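Evis against Cuervo: a week with two hand-held grippers

6/1/24

I said in August that I would stop buying grippers until I had worn out the ones I own. Then the Cuervo came up second-hand for 1499, so I now have two sets of hand-held grippers in the house and a reason to compare them.

My older pair are the Evis ones. They are light, the trigger is short, and I know where the tips are without looking. The Cuervo has a longer trigger and a stiffer return spring. For the first day I kept closing it too early and pushing things away before I had hold of them. By the second day that had mostly stopped, though my forefinger was sore.

I tested both on the same jobs: picking small household things out of a box, putting them back, and handing them from left to right. I did each job eight times with each set and wrote down every drop.

Flat things are the hardest. A tin lid lying flush on cardboard gives you almost nothing to get under, and the Evis tips are too thick for it unless you tilt the whole hand over. The Cuervo tips are thinner and managed it more often, but they bend a little under load and heavier things swing.

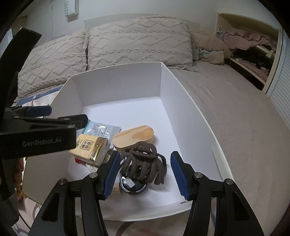 Soft packets went well with both. The trick is to pinch in the middle and not at a corner, where the packet folds and slides out. Claw clips were better than I expected, as there is always a prong to get hold of. Smooth wood was fine if I came at it across the narrow side.

The camera matters as much as the fingers. With the wide lens I can see both tips and most of the room, which helps later when I line up the recordings, but small things near the tips look further off than they are. I tried the narrower lens from Ninstead for an afternoon and lost sight of the other hand whenever I passed something across. The wide one has gone back on.

Battery life was four hours on the Evis and a bit less on the Cuervo. The Cuervo also dropped its connection to the controller twice, both times when I had walked out to the landing.

For now I am keeping the Evis for long sessions and the Cuervo for lids, coins and cards. I have asked the shop in Prarkulberg whether the thin tips can be bought separately and whether they would fit the Evis mount. If they do, the Cuervo will be up for sale again.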